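Play Kitchen Sets Get a Full Fruit Basket This July

Gedach, the lending library for play and display goods, is adding artificial peaches to its pretend market sets in July. Schools and family centers can borrow a set for 30 days at no charge.

The new fruit comes in pink and yellow, with green leaves on the stems – and it looks wonderful piled up in a basket!

Peaches and a teal basket on a gray marble-look surface.

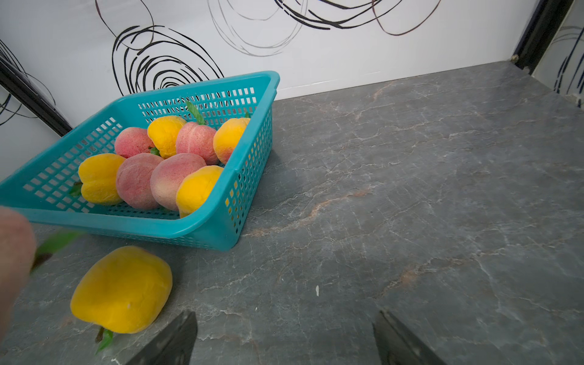
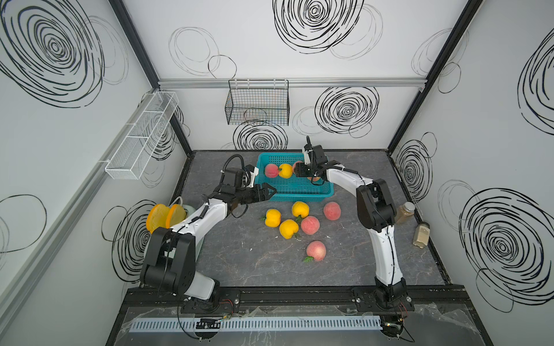
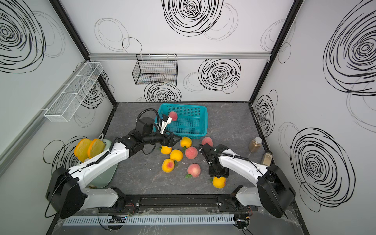 Can we borrow the fruit without the rest of the market set?

Fruit and baskets can be booked separately for up to 2 weeks. Ask for the "basket only" option when you call, and please send everything back together.

"Kids love filling a basket, tipping it out and starting all over again," said Nayeli Galindo, who runs the lending desk. "Peaches were the fruit people kept asking us for, so we're thrilled to have them on the shelf."

The library has 50 sets ready to go out, and orders are open now. Pickup is at the Quartey building, side entrance, from 9 a.m. Larger groups planning a market day should speak with Eliseo Ocampo before booking – he can put together a mixed order of up to 200 pieces, including bread, vegetables and play money.

Returned fruit should be wiped with a damp cloth and left to dry before packing.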